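Search this site Enter keywords Go

Clundstead packing class promises faster folding, at a price

26 Jun 2021
By Dennis Bramwell

A new class in Clundstead says it can teach you to fold laundry and box it up for a move in less time than you spend now. It costs $60, and the boxes are extra.

The class is called Flondero, and it comes from Thaddäus Bachmann, who ran a moving office in Foley before he took up teaching. He says most people pack clothes badly and pay for it in cardboard.
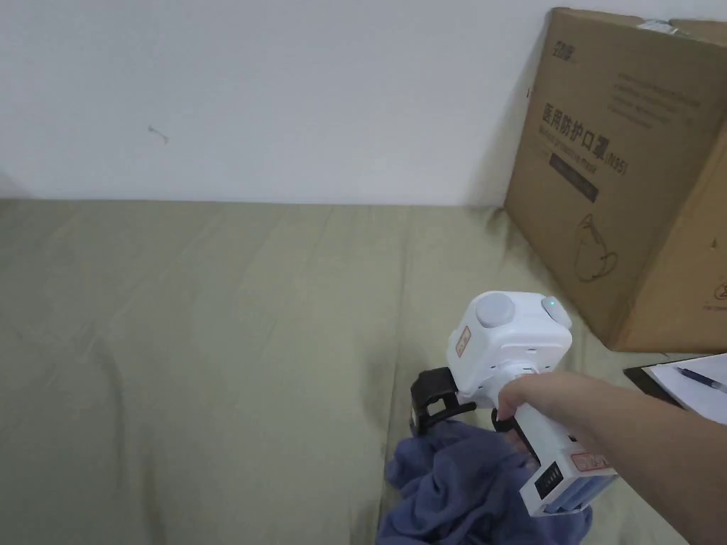
A blue-gray cloth on the green bed covering, with a cardboard box against the wall.

Bachmann has his students work on a bed. His handout claims the method saves 100 minutes on a typical household move. Asked where that number came from, he said it was "from experience" and did not offer any records. The handout also never says how large a typical household is.

The main rule is to pull each piece of fabric out sideways before the first fold. 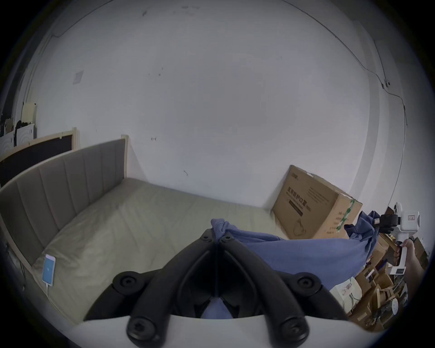
Anyone who has folded sheets with a parent will have heard that one already, free of charge. The rest of the four-page handout covers labeling boxes and keeping towels apart from shirts.

Bachmann says 242 people have signed up for the June sessions in Clundstead and nearby Gundholm. He would not say how many had asked for their money back. Refunds are allowed up to the day of the class, less a booking fee.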